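Bullside Workshop Notes

Search this notebook
Go

Print this page | E-mail this page

29th November - tidy-up set, table two

Continuing the set which we started in October. The task is the same: every object on the table must finish inside the white bin. I write down here what I changed, so that whoever takes the next session does not need to ask me.

The objects are the duck, the apple and the yellow one. In the object list it is written as "bowl", but half of the labels from October say "cup". Both words point to the same item number, so the training script does not care, but the written instructions do care, because the model reads them. I propose we keep both words and let them be mixed. People at home will also not agree on what to call it.

Start layout for this block: bin left of the middle and toward the back, all objects on the right half, front of the table free. I want the hand to come from the lower right in most episodes, because in the October data we had too many starts with the hand already high over the bin, and the policy learned to wait there.
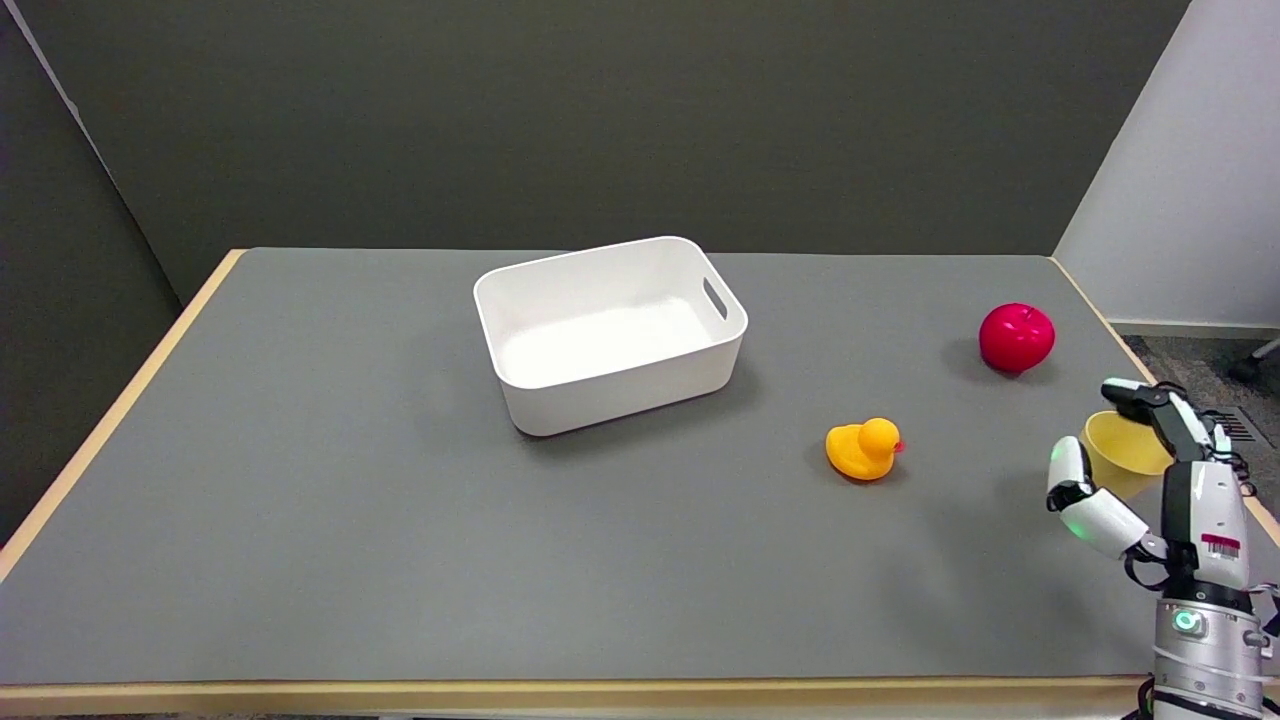 Grasp notes

The duck is the easy one. Thumb on one side, fingers over the body, lift. I tried to take it by the head and I do not recommend it, the colour of the grasp is fine but the wrist must turn too far and the operator becomes tired. (Colour of the grasp = our word for the quality code, green, amber, red. I should put this in the glossary.)

The apple is smooth and it rolls. If it rolls less than one hand width, continue the episode and do not stop the recording. We need these corrections. If it rolls off the table, mark the episode as "lost" and keep the file anyway. Lollden asked us to stop deleting the lost ones, and I think they are right, we had nearly no failures in the first delivery and then we were surprised that the policy did not know how to recover.

The yellow one takes the most time. There are two ways:

- pinch the rim, thumb inside and fingers outside
- wrap the fingers from the side and close slowly

The pinch is quicker to teleoperate but it slips when the lift starts. The wrap is slower, and sometimes the finger pushes the thing away before the thumb arrives. For this block I used the wrap only.

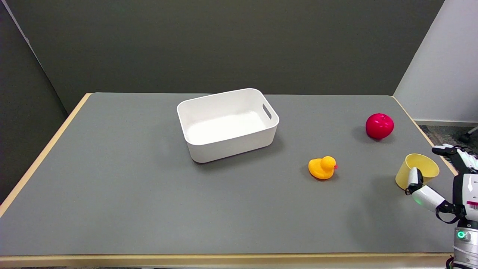

I also made the closing speed lower, from 7 to 5 on the Hukico slider, and it is better for small contacts. With 7 the first finger arrives like a hammer. With 5 the operator has time to see the contact and bring the others. Please leave it on 5 until the block is finished, otherwise we will have two styles in one set and I cannot separate them later.

Numbers and files

Goal for the block is 100 good episodes. Episode numbers begin from 1005, do not restart from zero as we did last time. The Châu converter still drops the last half second of the hand joints when the operator presses stop very fast. Until it is repaired: release the object, open the hand, bring the arm back to the right, wait a moment, then press stop.

Order of picking is free, but please change it. In October the duck was first almost always, I suppose because it is nearest to the front and everybody likes to start with it. The yellow one should be first more often.

To do

- write the two grasp types in the episode form, now it has only a free text box
- decide about bin position for the next block (I would like it on the right also, the reach will be strange but useful)
- check if the shadow of the arm changes much when the blinds are open
- glossary, see above

Not finished: I wanted to replay some episodes on the robot before closing the block, but the log disk was almost full and I spent the time on moving files - next session.

Contact us | © Bullside Workshop | Back to top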